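March. Up before seven to get on with the back room. The rug went out on the line first, then the two boxes of Agnese's books, which are still waiting for a shelf. Swept twice. The dust in there comes from the old chimney breast and I don't think it will ever stop.

Devendra looked in at half nine and we talked over the colour again. He would go for something warmer. I told him the grey is staying, I have lived with it for 19 months and it suits me. He shrugged and had a coffee.

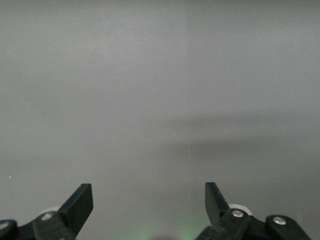 *Plain grey, with one white speck over to the left.*

After he left I rang Quansah to ask what the shelf brackets cost. They want 522 for the full set, fitted, and I said I'd think about it. Abdul-Rahman reckons Duton would be cheaper – he had his done there in the autumn and has no complaints. I will ring them tomorrow.

Lunch was soup. Afternoon spent on the skirting with a damp cloth and an old toothbrush, three buckets of water in all, and my knees are sore now. Brought the rug in at four when it clouded over. Left the books in the hall.

Brock is coming on Saturday's train or the one after – he hasn't decided. Must find the spare key.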